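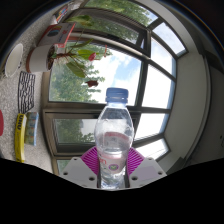 Nicanor Olvera
Tenants' room coordinator, Zirncombe House

Call for participants: the Windowsill Mornings

We are looking for people who live or work near Zirncombe House to join us on Thursday mornings, from March onwards, for a few hours of tidying, sorting and plant care in the long room on the upper floor. If you have ever sat up there you will know the big window with all its little panes and the trees behind it, and you will probably also know that the sill collects things. Everybody puts something down there meaning to come back for it (I am as bad as anyone, my reading glasses lived there for most of last winter), and by the end of the week the plants are having to share.

We have places for 20 people. You don't need any experience at all, and you don't need to be strong or quick. Some of the work is sitting down work. We start at half past nine with tea, and we stop when the room looks like somewhere you would want to spend an afternoon, or at noon, whichever comes sooner.
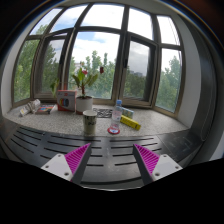 Tidying a shared room is mostly a matter of deciding what belongs to the room and what belongs to somebody's bag, and that is the part I would love more help with. Drinks are the easiest place to begin. A paper cup left on the sill can be emptied and put in the bin by the door, and a water bottle goes to the kitchen shelf until its owner comes asking. Coasters stay, please, including the round red-and-white one, as the speckled top is a nuisance to get rings off. Boxes and small packets go in the Llanos crate under the coat hooks, where people have learned to look for them. Then we wipe down, turn the flowerpots so the leaves don't all lean one way, and water whatever needs it. The anthurium is in a white pot with an orange-red rim and would like you to go gently with its stems, which are long and do rather go their own way up the glass.

We can't pay a wage, I'm afraid, but the Zurura bakery sends up a tray of something nice each week and we can help with bus fares. Almost 800 people used the room last year, so your work really would be noticed!

To put your name down, leave a note in box 736 in the entrance hall or catch me before the session. Do mention any allergies, and whether you would sooner do plants or sorting.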